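3.2 Collecting the stroke examples

I'll be upfront that this was my favorite part of the whole project, and also the part I got wrong first. My original plan for the Nirby set was to have people write words on a whiteboard while wearing the head camera, because words felt like the real thing. Words are a mess to learn from, though! Everybody loops their letters differently, the hand covers half of what it's writing, and when I went to split the recordings into single strokes I ended up arguing with myself over where an "m" stops. So I threw out the words and went with the plainest task I could think of: straight lines, top to bottom, one next to the other.

The instructions fit on an index card. Draw a vertical line. Draw another one beside it, about as long. Change color when you feel like it. I didn't hand out rulers or guide marks, and I told people not to fix a line they didn't like — a wobbly line is still a perfectly good example of a line, and Honton (our policy network, see Section 4) needs to see plenty of wobble if it's going to cope with its own.

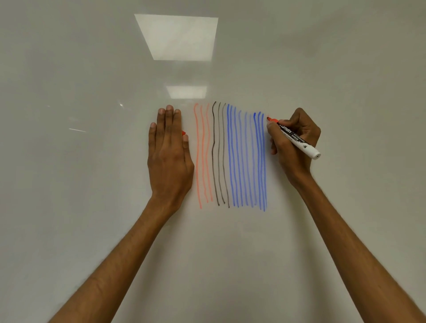
Figure 6. Head-camera view from a line-drawing recording. Marker strokes in orange-red, black and blue, with the marker tip just to the right of the last blue line and the left hand flat on the board.

Figure 6 is pretty typical of what the network gets to look at. Even inside one color the strokes don't match: a couple of the blue ones are much paler than the rest, and the black ones go from bold to a faint gray. I went back and forth on whether to filter for that. In the end I left everything in, and Sivaprasad Salian, who did most of the labeling with me, talked me into adding a "faint" tag so we could at least check later whether it hurt (it did a little, see Table 4). The ceiling light shining back off the board is another thing we kept. A glossy board is what you find in most offices, and I'd hate to train on a nice matte surface and then watch the arm get confused by a lamp.

The left hand was a nice surprise. I never asked for it, but lots of people lean on the board with the hand that isn't drawing, and we label it as its own track with a simple touching/not touching flag. On the Varghese arm, which has two hands to work with, that flag turned out to be handy for bracing.

We recorded 362 sessions this way in April and kept almost 200 of them after dropping the ones where the head camera had drifted off the drawing area. Each session that survived was cut into single strokes, starting when the tip meets the board and ending when it lifts. The cutting is automatic with the Farnberg splitter, and then one of us checks it by eye. Of the first 99 cuts I checked, 6 were wrong, all of them places where the marker paused mid-line and the splitter called it two strokes. We merged those by hand and raised the pause limit before running the rest.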